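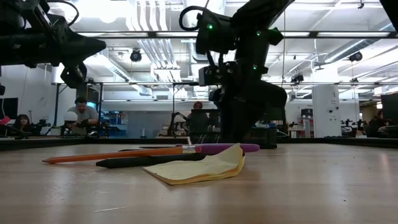

Robot open days should be slower. Jatavus held one on Wednesday, June 13, 2018, and I left convinced that the dull parts are what visitors need to see.

The task at our table was desk clutter. Two arms, a pencil, a couple of markers and a pad of sticky notes. A child could put it all away in seconds. The sticky notes are the hard part, with the top sheet curling up and the pad lying partly over a marker. A gripper has to deal with one before it can get a clean hold on the other.

We were given 10 minutes per table. Then a bell rang and we moved on to a talk about the company's plans, which ran much longer. I would have traded the whole talk for another half hour at the table.

Dullico did it better last October. Their guests could stay put, and the engineers kept working and answered questions when they had a free moment. People saw missed grasps and asked good questions about them. Jatavus plans another open day next year, and I hope they drop the bell.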